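Project report: Widis, my tidy-up bot

I'm building Widis in the shed at home, and before I cut any metal I wanted it driving round a simulated house (cheaper when it crashes!).

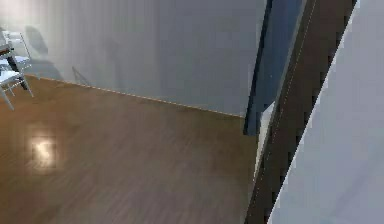
Lizelle Hendricks

Polished-looking floors were a pain, as glare kept upsetting my floor detector. I did 20 runs before I was happy with it.
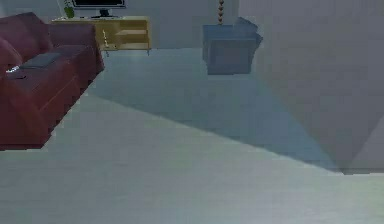 Then came steering, and I slowed the turns right down – 4 evenings gone on that. Next up was getting it to pick out small things on fabric.

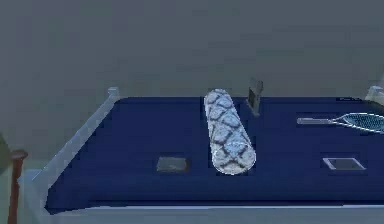
Bedroom test: bolster, racket and smaller items on the navy cover

Wheels arrive in July.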